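4. Gravar as demonstrações com a garra de mão

Se você chegou até aqui, já montou o suporte, carregou as baterias e criou a pasta do projeto no Ilow (seção 3). Agora vem a parte de que eu mais gosto, que é sair pela casa pegando coisas! Escrevi esta seção depois de gravar boa parte das nossas 1.905 demonstrações, então ela tem mais manias minhas do que eu gostaria de admitir. O Julián Campos revisou os passos e cortou as piores.

4.1 Antes de começar

1. Limpe as almofadas dos dedos com um pano úmido e espere secar. Fiapo de cobertor gruda nelas com uma facilidade incrível.
2. Abra e feche a garra devagar, até o fim do curso, duas vezes. O Ilow usa esse movimento para calibrar a abertura.
3. Confira se as duas pontas aparecem no vídeo com a garra aberta. Se uma delas sumir, volte ao passo 3.4 e ajuste o suporte.
4. Escolha a tarefa e escreva uma frase curta para ela no campo "instrução". Uma frase só, com um verbo só (eu escrevia parágrafos, e depois sofria na hora de treinar).

Nota: o relógio da garra e o do computador precisam estar sincronizados. Se o Ilow mostrar o aviso amarelo, reinicie os dois e repita o passo 2. 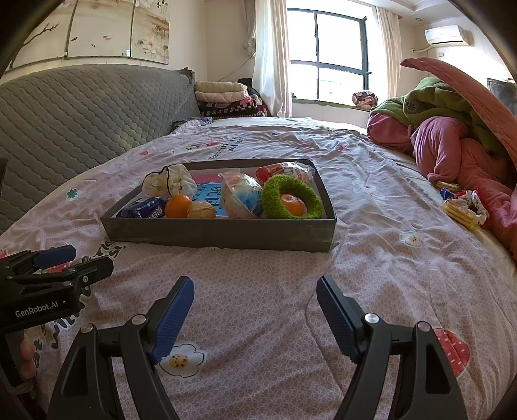

4.2 Arrumar os objetos

No método Serach, o que a política aprende depende muito da variedade do que a gente põe na frente dela, e por isso eu insisto tanto em misturar formas e texturas na mesma gravação. Uma caixa rasa em cima da cama resolve bem: dá para juntar uma tangerina pequena, uma noz, um saquinho de pano com cordão e uns lanches embalados, e cada coisa pede uma pegada diferente. A noz é dura e enrugada, o saquinho cede quando você aperta, a embalagem plástica amassa e muda de contorno. Vale deixar também alguns itens fora da caixa, perto das cobertas, porque assim o fundo fica mais difícil (colcha estampada é um ótimo teste para a parte visual).

1. Distribua os objetos sem alinhar nada. Arrumação bonita demais vira vício no modelo.
2. Deixe espaço para os dedos entrarem em volta do objeto-alvo.
3. Troque a posição de pelo menos 2 objetos entre uma gravação e outra.

Cuidado: em superfície macia a garra afunda. Aproxime por cima e pare antes de encostar no tecido.

4.3 Gravar

1. Aperte o botão lateral e espere o bipe.
2. Fique parado um instante, com a garra aberta.
3. Vá até o objeto num movimento contínuo. Hesitou no meio do caminho? Cancele e grave de novo, sem pena.
4. Feche, levante, leve ao destino e solte.
5. Afaste a garra e aperte o botão outra vez.

Cuidado: não passe de 20 gravações seguidas sem descansar o pulso. Eu passei, lá em outubro, e fiquei com dor até a semana seguinte.

4.4 Conferir e enviar

Abra o lote no Ilow e assista a tudo em velocidade dupla. Marque como "ruim" qualquer gravação em que o objeto escapou, mas não apague! O filtro Benítez aproveita as falhas para aprender a avaliar a pegada. Depois clique em "enviar para Kastari" e deixe o computador ligado até a barra terminar.

A meta do projeto é chegar a 3.000 demonstrações antes do próximo treino. Se o envio parar no meio, veja a seção 7.2.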